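1/ We moved our job queue off Drovum and on to Mitden over the summer. Mitden is open source, so it's free in the way a puppy is free.

2/ The old setup ran 347 functions. I asked around and found owners for 146 of them. The rest belong to someone called "admin", who I suspect is me.

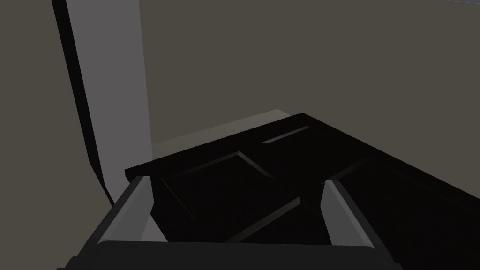
and yes, I did read the migration guide. It's one page long and the page says "see changelog".

3/ First trial run: every event fired twice. A customer in Bragança got 33 copies of the same invoice and replied to each one, very politely.

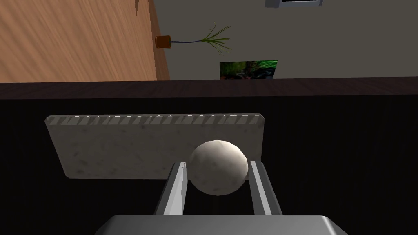

White ball between two gripper fingers

4/ Luana Coutinho found the cause in ten minutes - a retry setting that counts in seconds in one file and milliseconds in the other. I'd spent two days blaming DNS. 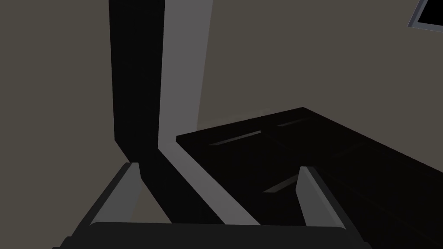 She's sent a patch upstream. A bot thanked her and asked her to sign a form.

5/ Things I'd do again:

- turn off the cron jobs first

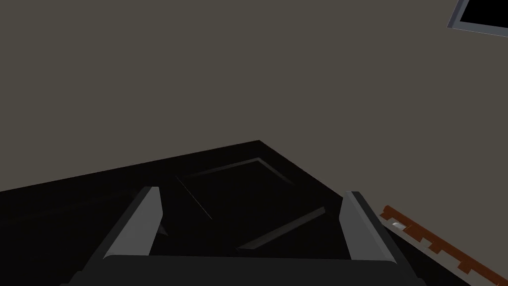 - keep the old queue running until December, whatever finance says

- put Dresura in front of it for the logs, ugly as it is

6/ Cold starts are down to 173 ms. The invoices now go out once. Mostly.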